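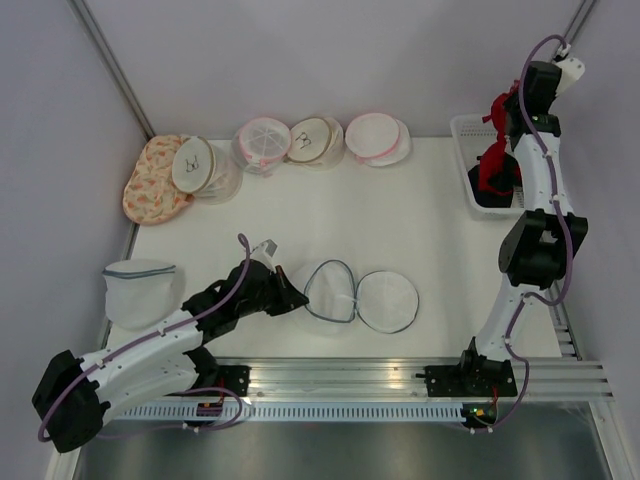

Are pointed grippers any good for soft, floppy things like laundry bags? They are better than I expected at thin edges and zipper pulls, and a bit of a nuisance with anything thick and squashy.

Home Reviews Arms Grippers Cameras Forum

5 min read

I have been using the Gomau pointed fingers on a pair of arms since July, after a long spell with the wide rubber-padded ones from Denen, and I promised a few readers a proper write-up once I had put both through the same chores. So get comfortable, I do go on a bit!

The chore I like best for this is lingerie washing bags. Mesh is thin, pale and slippery, it folds whichever way it pleases, and when you lay a white bag on a white table even a good camera has trouble finding the rim. I keep a mix of them on the table, some with pink trim and a couple with a bra drawn on the lid, and put the bras in a perforated plastic basket on the right so the right arm can fetch while the left one looks after the bag.

With the Denen pads, the left arm kept pushing the lid flat when it was meant to lift it. The Gomau tips slide under the edge of a round lid quite nicely, and holding the mouth of the bag open is where they earn their money. I ran 49 tries with each set. The pads opened the bag 14 times, and the points got there 19 times before I adjusted the grip force and far more often after that (I stopped keeping score, I was having too much fun).

Bras are another story. Straps are easy, but a padded cup wants a broad, gentle squeeze, and the points tend to pinch one layer and leave the rest behind. If your work is mostly folded towels, I would stay with the pads.

Fitting took me most of a Friday morning. The screws are fine, the instructions less so, and I would tie your cables down along the links before you start - a loose loop near the wrist will find something to catch on. The Irkham controller picked up the new fingers without any fuss.

The set cost me 900 from Woldemariam, adapter plates included. That is a lot for two pairs of fingers, and I would still buy them again for the mesh work alone. I have asked about softer tips for the right arm and will add a note when they arrive.

We use cookies to remember your settings. Accept Manage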